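The folding method, and whether satin has heard of it

I have been meaning to write about folding for a while, and the thing that finally pushed me was a comment under my ironing post. Somebody wanted to know whether I had tried the Kudance method and, if so, why I hadn't mentioned it. I had tried it. I hadn't mentioned it for the same reason I don't mention most things that are supposed to change my life by rearranging a drawer.

For those who have been spared: Kudance is a folding system. You can get it as a booklet or as a set of videos, and it says that anything made of cloth can be reduced to a tidy packet in 9 steps. Anything. Shirts, towels, pillowcases, the fitted sheet (there is always a fitted sheet, they can't resist) and, on a page all to itself, scarves and squares in satin. I bought the booklet in May and read it in the bath, and I would say a good third of it is about breathing.

My objection to folding methods in general is that they are always demonstrated on cotton. Thick, obliging, freshly ironed cotton, usually a T-shirt, usually grey. Of course it stays where it's put. You could fold a grey cotton T-shirt by dropping it from a height. Show me the same nine steps on something that doesn't want to be folded and I'll pay attention.

So I was more interested in the satin page than in all the rest, and I went through it properly. It tells you to lay the cloth flat, smooth it "from the heart outwards", take one corner across to its opposite to make a triangle, and carry on halving from there. There's a paragraph about letting the fabric rest between folds. I let it rest. It rested its way off the edge of the table and on to the floor, and I had to start again.

The table matters more than the method, I'd say, and the booklet has one line on it. On my dining table, which is varnished, the satin slides about like butter in a pan. On the bed it sinks, and you get a fold with a dip in it. The best surface I've found is the ironing board with its cover on, which grips a little, but then the board is too narrow for a square of any size and the sides hang down and pull the middle with them. A towel laid on the table is a decent compromise. The booklet is against towels. It says they "interrupt the glide". I want the glide interrupted, thank you.

The other difficulty is knowing where the corners are. With a bunched-up piece of satin you pick up what you take to be a corner, and it's a bit of the middle that happens to be pointed. You give it a shake and something else comes up. I have spent longer looking for the second corner of a scarf than I've spent on some phone calls to the gas company.

I'll concede the triangle. Getting as far as the triangle is the one part of the nine steps that I think is worth having, and I've kept doing it.
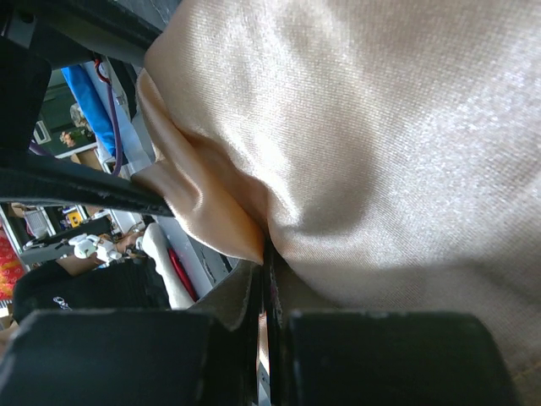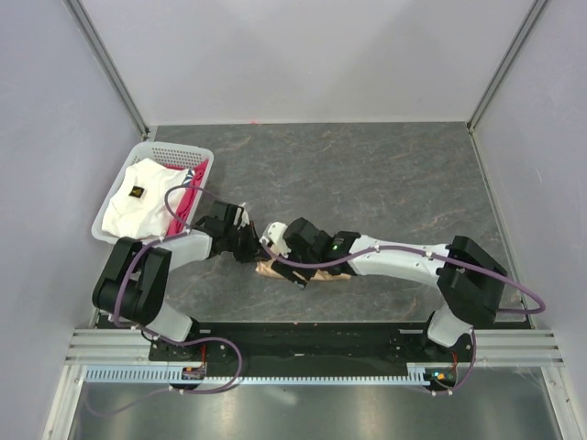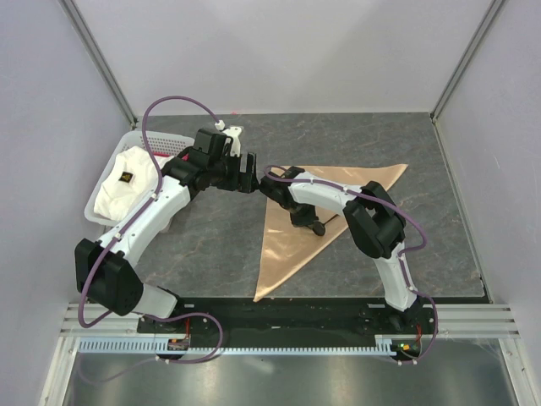
The satin: bunched up, then crumpled, and in the last one a triangle.

After the triangle it all goes downhill. Step five has you bring both long points in to the middle, and they won't stay. One does while you're holding it. You let go to fetch the other and the first one unfolds itself in a slow, insolent sort of way. The booklet's answer is to work with "a soft, certain hand". I have tried soft. I have tried certain. The two together seem to be beyond me, and I have been folding laundry since I was tall enough to reach the top of the airer.

By step nine you should have a packet that stands up on its edge, like a slice of toast in a rack. I have managed this with a tea towel. I've managed it with a pillowcase, on the second go. With satin I got something that stood up while I looked at it and had lain down by the time I came back with a cup of tea.

I did go and look at what other people said, in fairness to Kudance. There are 565 reviews on the page where I bought it and most of them are glowing. But read a few and you notice how many were written on the day the thing arrived. "Can't wait to get started!" Well, quite. I'd like to read those same people in November, when the washing has been on the radiators for two days and everyone needs socks.

A few words about the basket, which gets less attention than it deserves in all this. I've seen people online insist that you need a separate basket for every category: whites, colours, delicates, a special one for things awaiting folding and another for things that have been folded and are awaiting stairs. Lenihan will sell you a stacking set of them. I looked at the set in the shop, with its little slots at the front for labels, and worked out that I'd have to get rid of a chair to have anywhere to put it.

One basket will do. White things and red things can sit in it together quite happily once they're clean and dry, whatever you've been told. The danger was in the wash, and by this point it's either happened or it hasn't. Plain plastic with holes in the side is fine. Wicker looks lovely and catches on everything, satin above all, and I say that as someone who ruined a good blouse on the handle of one.

What I'd do differently is the order. I always used to fold from the top of the basket down, so the awkward slippery things came up whenever they came up and I lost my temper halfway. Now I fish out the satin first, while I've still got some patience and the table is clear, and do the easy cotton afterwards with the radio on. It's the only change in my folding habits this year that has lasted, and it isn't in the booklet.

As for folding boards, since I know I'll be asked – I borrowed an Onow one, the hinged sort that flaps over and does the sides for you. On shirts it's quick, I'll give it that, and the shirts all come out the same width, which pleased me more than I expected. On satin it's no use at all. The cloth creeps out from under the flap every time, and you end up tidying the board's work by hand, at which point you might as well have left it in the cupboard. It lives in its owner's cupboard again.

The Midau spray is another one. Two squirts before folding, "for calm fabric". It smelled of pears. I did one scarf with it and one without and left them both on the shelf for a week, and I could only tell which was which by sniffing them. I suppose if you like pears.

So what do I do with satin, after all that? I make the triangle. I roll it loosely from the long side, without pressing, and lay the roll in the drawer with its neighbours holding it in place. It takes up more room than a packet. It has no edge to stand on and you couldn't photograph it for a booklet. But it doesn't crease much, I can see every colour when I open the drawer, and when I pull one out the others stay where they are, which can't be said of the toast rack arrangement, where removing one slice brings down the loaf.

Several of you will write to say that I've done step five wrong. I may well have. If you've got a satin square that has stood on its edge for a whole week, in a drawer that gets opened every morning by someone in a hurry, I'd like to hear about it, and I'd like to know what you stood next to it. My guess is a book.

Next time, the fitted sheet. I've got opinions about the corners, and a second pair of hands lined up for the double.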